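Gorance Opens Shared Kitchen in Erkesham

ERKESHAM, 25/02/2018 - Housing group Gorance has opened a shared kitchen for residents of its Robles building. The kitchen has 2 ovens and seats 35 people.

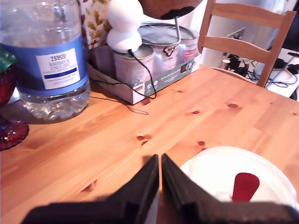 Residents can book the space by the hour at the front desk. Evening slots opened in January and are already filling up.

"People asked for a place to cook and eat with their neighbors," said Marisa De Luca, building manager. "Many of our apartments only have a small stove."
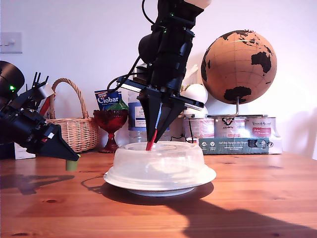 A clear lid on a white plate, on a wooden tabletop.

Robles has 384 apartments. The design work was done by Ostus, led by architect Dennis Birkett.

Press contact: Itziar Paredes, Gorance, extension 1456.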